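Doucette Library to extend opening hours and retire overdue fines

1/28/25

The Doucette Public Library will open 14 more hours each week under a new schedule approved by the Triltbridge district council. The change applies to the main branch and to the smaller Rimura branch, which has been closed in the evenings for several years.

Under the new schedule, both branches will remain open until 9 p.m. on weeknights. Weekend hours at the main branch will also be lengthened. The Rimura branch will keep its present weekend hours while repairs to the heating system are completed.
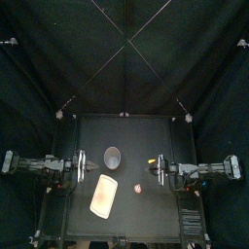
Council has also agreed to end daily fines on overdue books, magazines and films. Existing fines will be cleared from all accounts. Charges for lost or badly damaged items will remain in place, and borrowers with an item more than 40 days overdue will be unable to take out further material until it is returned or paid for.

The decision follows a public survey carried out in December. The library received 300 completed forms, and 148 of those who replied named longer evening hours as the change they would most like to see. Parking and a larger children's collection were also raised. Both matters have been referred to next year's budget review.

Funding for the added hours will come from the district's general operating budget. No increase in property taxes is planned for this purpose. Two part-time positions will be advertised, one at each branch, and current staff will be offered additional shifts before outside applications are considered. 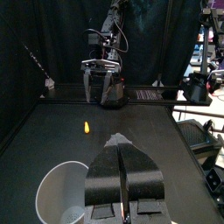
Volume 14, Number 3

Residents of the Skelau Road neighbourhood should note that the book return box outside the community centre will be moved to the north entrance while the footpath is resurfaced. Items may still be returned at any hour. Large print and audio books should be handed in at the desk during opening hours.

Library cards issued at either branch are valid at both. Cards that have expired can be renewed in person with proof of address, and there is no charge for renewal. Printed copies of the new schedule are available at both branches and at the district office.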